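Hi, and welcome to our page! We're the after-school robotics bunch at Jevimska, and we spend most of our time teaching a simulated robot to do chores in a simulated house. You don't need to know how to code to join us (I sure didn't, and I still mix up my brackets).

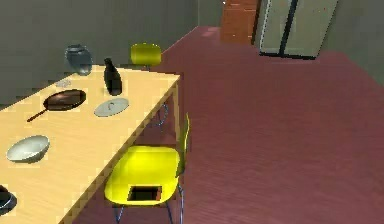
**Jevimska School / Student Clubs / Household Robotics Club**

We started out building little cars from kits, which was fun until the wheels fell off. Then somebody suggested simulation and we never really went back! Our practice house is called Garano, and it has 50 room layouts so far. Every term we split into teams of three or four, each team picks a chore, and you get 300 tries to teach your robot to do it. Grab a lid, open a cabinet, that kind of thing. My team used up all of ours on a frying pan. I'd like it noted that we came in second.

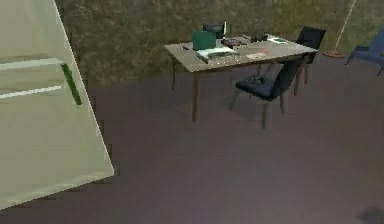 Moving around is the part I love most, and it's what new members usually start with. Your robot has to plan a route, turn without clipping anything, and stop close enough to reach. Going from the fridge with the green handle over to the table sounds easy, with all that open floor, but then you have three black chairs to deal with once you get there! We use a planner called Ryu for this, and we keep tweaking it.

The big event is the Latano Cup, which we enter with a team of eight. Practice starts again in September, and beginners are very welcome. Come by the computer lab after last period and ask for a login.

Page updated 30/07/2020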